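Meet the Robot Hand That Learns to Do the Dishes

By Estíbaliz Arrieta
26 Oct 2022

Have you ever picked up a plate without thinking about it? Of course you have! You probably did it at breakfast. Your eyes found the plate, your hand opened, your fingers squeezed just enough, and up it went. It felt like nothing at all.

For a robot, that same little job is a big puzzle. This week we are looking at a kit that lets kids work on the puzzle themselves. It's called the Tindside, it's made by a company named Uneo, and it's a robot arm small enough to sit on a classroom table.

What comes in the kit?

You get the arm, a gripper (that's the robot word for a hand), a small camera, and a book of 2 starter projects. The first project is pushing a block along a line. The second one is the dish project, and it's my favorite by a mile - so that's the one I'm going to tell you about.

The gripper has two fingers. Only two! Try picking up your cup with just your thumb and one finger. You can do it, but you have to be careful where you put them. The robot has to be careful in the same way.

How does it see?

Your eyes are up in your head, a long way from your hands. The Tindside's camera is down by its gripper, so it sees what its own fingers are about to touch. Imagine having an eye on your wrist! You could peek under the couch without even bending over.

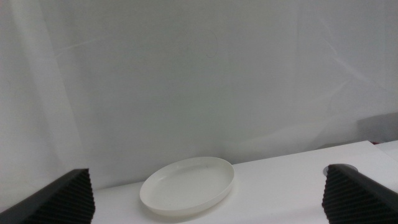 A robot's view of the dish project. The black shapes in the two bottom corners are its fingers, wide open.

Look at how much white there is. White table, white dish, and a pale cloth behind them. You can tell where the dish stops and the table starts, and one of your clues is the soft gray shadow by its edge. A robot's computer has to learn clues like that one too. If you want to give your robot an easier day, start with a bright red bowl on a white table and save the white dish for later.

Now check out the fingers. See the ridges? Rub your own fingertips together and you'll feel tiny ridges there as well. Look at the bottom of your sneakers and you'll find bigger ones. Bumpy, grippy surfaces can help things hold on when they might slide.

How does it learn?

By practice, the same as you! Somebody moves the arm through the job by hand while the computer saves what the camera sees and how the arm moves. Each turn is called a demonstration, or "demo" for short. Then you put the dish in a new spot and go again. And again. And a lot more times after that.

The fifth graders at Quintana School made 900 demos of the dish project, taking turns at lunch. Then they kept going and got all the way to 1,952! They named their robot Hellell, and they still argue about how to say it.

Why so many? Well, a dish might be turned sideways, or be close to the edge, or sit in a shadow. If the robot only ever practices with the dish in one place, it may reach for that place even when the dish has moved. I tried this with a short set of demos, and my robot very proudly picked up a handful of air.

Is it hard to use?

Some parts are. Putting the arm together took me a whole afternoon, and you will want a grown-up for the wiring. The instructions skip a step when you get to the camera cable (look for the little arrow on the plug). The arm is also slow, so don't expect it to clear the table after dinner. But the first time it closes those fingers around a dish all by itself, you will probably yell. I did!

Try it without a robot

Put a plastic plate on the table. Close one eye, and use only your thumb and pointer finger to lift it by the rim. Now have a friend move the plate while you look away, and try again. Which spots were the trickiest? Draw a map of them and compare it with a friend's.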